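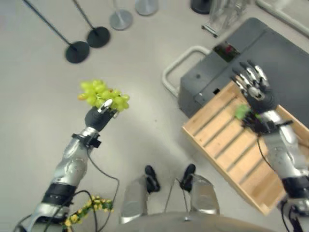

March 3, 2026

Blouse block, second toile. Started at nine with the Wamthorpe cotton lawn, having used up the calico on the first one. Washed it at 40 and pressed it before cutting. Lost 3 cm per metre in length and next to nothing across the width, so all pieces for this cloth need to go on after washing, never before.

Changes from toile one:

Back neck raised 6 mm. It was sitting too low and dragging the shoulder seam backwards.
Bust dart swung down 1.5 cm and shortened.
Sleeve head ease cut from 4 cm to 2.5 cm. The first one puckered at the front notch whatever I did with it.
Cuff widened to 5 cm finished, two buttons.
Side seam left alone.

Sewed it with a 60 needle and stitch length 2.2. The 70 was leaving marks along the placket. French seams at side and shoulder, plain seam at the armhole with a narrow binding. The binding took longer than the rest of the sleeve put together and I'd like to try it with the folder next time. The folder is in the drawer under the overlocker, second from the top, in the tin marked hooks.

Nosipho Mokoena tried it on at eleven. She could reach forward and up with no pull across the back, which the first one failed on. Collar stands away from the neck on her left side only. I measured the stand and it is the same both sides to within a millimetre, so I think it went on slightly off at the shoulder seam. Unpicked 5 cm and reset it. Better, though I want to see it on somebody else before I alter the pattern. Her other note was that the second button from the top lands in the wrong place and gapes when she sits. Moved it up 1 cm with a pin and the gap closed. If that one moves then all the spacing below has to be worked out again, currently 8.5 cm between centres. Try 8 cm and add a button.

Lace panel. Two samples made up, both using the Etier cotton lace.

Sample A: lace laid over the lawn, zigzagged along the motif, lawn trimmed away behind. Lies flat. A bit stiff at the edge where the stitching is dense. Wrong side is tidy enough.
Sample B: lace cut to shape and set in with a narrow seam. Softer and hangs well, but the corner by the yoke frayed when I pressed it, and I don't trust it through a wash.

Going with A, using a longer zigzag to take some of the stiffness out. Width 2, length 1.2 was too close. Next try is width 2, length 1.6. Both samples have gone in the wash bag with a piece of plain lawn and will get five washes before anyone decides anything final.

Rub test on the Casado viscose. We were asked whether it would do for the darker version. Dry rub fine, wet rub left a clear blue mark on the white cotton. Repeated on a piece that had been through two washes and there was still a mark, paler. Not suitable next to a light lace. Could be used for an all-dark blouse with a care label that says wash separately. I have put the test squares in the back pocket of this book.

Costs so far. I had been carrying these in my head and they were wrong.

Lawn, this order: £696
Lace: £773
Buttons, thread and interfacing: £53

I had written £1,459 on the board for lawn and lace together, but they come to £1,469. Board corrected. With the trimmings it is £1,522. That doesn't include the interfacing we already had, and we have nearly finished that roll. The lighter weight is the one to reorder. The medium made the first collar look like card.

Gillden have replied about the buttons. The 11 mm shell ones can be had in natural or smoke, and the smoke is a longer wait. Natural will do for the sample set. They want the full quantity confirmed before they hold a price, and I can't give them that until the spacing is settled, see above. If we add a button to the front then the spare sewn inside the side seam makes one more again.

Machine notes. The straight stitcher skipped twice on the yoke, both times going over the shoulder seam. Changed the needle, cleaned under the plate, ran a test strip over four layers and it was fine. Needle had a slight burr. Please put used needles in the jar and not back in the packet, as I think this one had been round before. Buttonhole foot is still sticking on the return. I have been helping it along by hand and the holes come out 1 mm uneven. It needs looking at before the samples are finished.

Grading. Haven't started. Waiting on the collar. The size set has to be out by June for the autumn pages to be photographed, so the pattern should be fixed well before that.

To do next:

Third toile, front and collar only, new button spacing.
Lace sample at 1.6 length.
Fit on a second person, collar especially.
Order light interfacing.
Write to Gillden with the button count.
Trace off the back and sleeve onto card. Those are done and won't change.

Toile two is on the rail by the window with the pins still in the front. Don't press it.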